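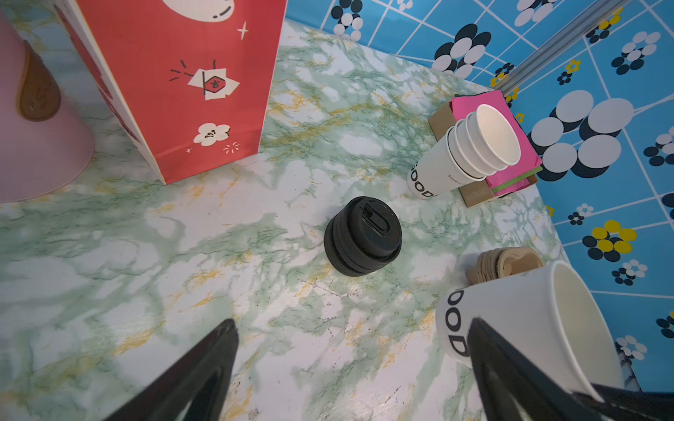
The scale went back into service in January after I finally worked out why my brew logs stopped making sense in the fall. What follows is the long version, mostly so that I can find it again.

I brew drip coffee at a fixed ratio and log four things: dose, water mass, brew time, and total dissolved solids from a handheld refractometer. The log has 376 entries. Up to the fall the extraction numbers sat in a narrow band, and then over a few weeks they spread out in both directions. Same beans (the Temer washed lot, ordered in bulk), same grinder setting, same kettle. Taste followed the numbers. Some mornings the cup was thin and sour, other mornings it was dry on the tongue in the way that overextracted coffee is.

The first suspect was the grinder. Burr wear moves the particle distribution slowly, in one direction, so it was a poor match for scatter, but it is the part everyone blames and I had a spare burr set in a drawer. I pulled the old burrs, cleaned the chamber, shimmed the lower carrier, and checked alignment with a dry-erase marker. The new set needed a coarser setting by six clicks. Scatter unchanged.

The second suspect was water. My recipe uses distilled water plus two concentrates, one for magnesium and one for bicarbonate. I mix each concentrate in a 1000 ml bottle and dose by mass. Riku Nishimura, who I have been trading brew notes with for years, pointed out that my bicarbonate bottle was old enough to have grown something. It had not, as far as I could tell, but I made both concentrates again from dry salts. I also ran a week on plain supermarket spring water as a control. The average extraction dropped a little and the spread stayed the same. That ruled water out.

At this point I had changed two things and learned that neither one mattered. I should have looked at the measuring instruments first. I know this, I have written it on this blog before, and I still spent money on burrs.

The refractometer was easy to check. Zero on distilled water, wait a minute for the prism to settle, read, wipe, repeat. Then the same with a sucrose solution. Repeatability was within the last displayed digit. One caution for anyone doing this: let the sample cool on the prism with the cover closed. A hot sample left open loses water quickly and reads high, and the error is large enough to look like a real brewing result.

The scale took longer. It is a Purley bench model with a tenth-gram display and a 2 kg capacity. Placing a calibration weight on the center of the pan gave the right answer every time, which is why I had cleared it early on. The trouble showed up only when I repeated the test with the weight near each corner. Three corners agreed with the center. The left rear corner read low, and the amount it read low depended on how much load was on the pan already.

For a 20 gram dose in a small cup placed in the middle, none of that matters. For a full brewer with a carafe under it, the center of mass is wherever the carafe happens to be, and the handle pulls it off to one side. I went back through the log and could see nothing useful there, because I had never written down which way the handle pointed.

Inside the scale there is a single-point load cell bolted to the base at one end and to the pan carrier at the other. There is also an overload stop, a screw under the free end that limits travel if someone leans on the pan. On mine the stop had a crust of dried coffee on it. With weight at the left rear, the carrier tilted enough to touch the crust before it should have, and part of the load went into the case through the screw. The load cell never saw it. It is an ordinary fault and it would have taken ten minutes to find if I had turned the scale over in the fall.

The fix, in order:

Remove the pan and the four base screws. Two are under the rubber feet.
Lift the base off slowly. The battery leads are short.
Clean the stop screw and the underside of the carrier with a cotton swab and alcohol. Keep the liquid off the load cell, which has a soft coating over the gauges.
Check the gap at the stop with a feeler gauge. I did not have a specification for mine, so I set it so that the largest load I use does not close it at any corner.
Reassemble, leave it powered on for half an hour, and recalibrate with the weight in the center.
Repeat the corner test with the pan empty and again with a heavy load on it.

After cleaning, all four corners matched the center to the last digit. With my filled carafe and brewer on the pan, which came to 1469 grams, a small added weight now reads the same wherever I put it.

I have logged every brew since and the spread is back to where it was in the summer. The mean is slightly higher than before. I attribute that to the new burrs, though I have not put the old ones back to confirm it and probably will not. They are in the drawer now, in the bag the new ones came in.

Changes to procedure. The log has a new column for the scale check, done on the first of the month with the weight in five positions. The carafe handle goes to the right. The scale sits on a silicone tray so that drips run off to the front and away from the seam. I have also stopped rinsing the filter with the brewer on the scale, which I suspect is how the coffee and water got into the case in the first place, but I cannot show that.

Two questions from the last post. Anneliese Rothe asked if the bicarbonate concentrate can be stored in the freezer. I would not, as salts can drop out on thawing and then the dose is wrong until everything is dissolved again. The refrigerator is fine. Hala Awwad asked which refractometer to buy for home use. I can only speak for the one I have, and my answer is to borrow one for a week before spending anything. If your cups taste the same from day to day, the number will not tell you much.

Next up is kettle temperature. The probe in mine sits low and to one side, and I want to see how far the reading at the spout drifts from it during a slow pour. I have the thermocouples but still need a way to hold one in the stream.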